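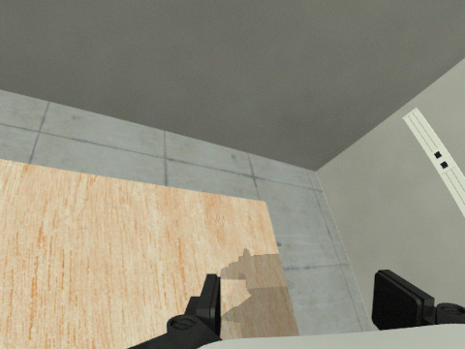
Drakia: The Alliance Game, reviewed by Renzo Negri

Prekix has made a board game about collective defense, and it takes almost as long as joining the real thing. You play a nervous border state begging for membership while your large neighbor issues warnings from a fat deck of 148 cards. Most of them say "grave consequences." The summit rules are sharp, and the veto round ended 2 friendships at my table. The map folds badly. Buy it if you enjoy communiqués, and eat first.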